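Ticket 1334 - Rikby billiards league, online entry form
Status: Closed
Opened: July 2022

Problem: Women's doubles entries for the Bevham charity night were rejected at the payment step with error 251. Singles entries went through as normal. Four pairs reported it by email.

Checked: Cleared the form cache and tried again in two browsers. Same error both times. The entry cap was set to 200 and we had nearly that many players, so each pair was being counted against the old limit.

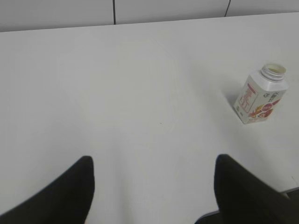 White tabletop and panelled wall.

Fix: Raised the cap in Truvden and saved the event again. A test pair was accepted and the receipt arrived with the right colour banner - the old one still had last year's cheque details on it.

Still to do: The handicap field drops back to zero if a player edits their entry. Workaround is to cancel and re-enter. Moved to a separate ticket, to be looked at before the October draw.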